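Atelier > Carnets > Bateaux de location > Ultari

28 janvier, carnet tenu par l'équipe moteurs

Repris l'Ultari ce matin, groupe électrogène bâbord : 2197 heures au compteur. Filtre Bostirico changé, joint aussi, et j'ai enfin retrouvé la clé de 3 (elle était dans la caisse du Rindley, évidemment !).
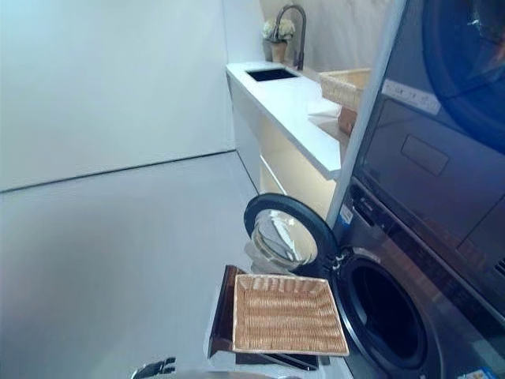
Goodall

Essai à quai ensuite — ça tient bien à 3000 tours, mais la clim du carré décroche dès qu'on lance le dessalinisateur. Je soupçonne le relais. À revoir avant les charters de juin, et penser à commander trois turbines d'avance.

Contact atelier | © Bostirico Yachts | Haut de page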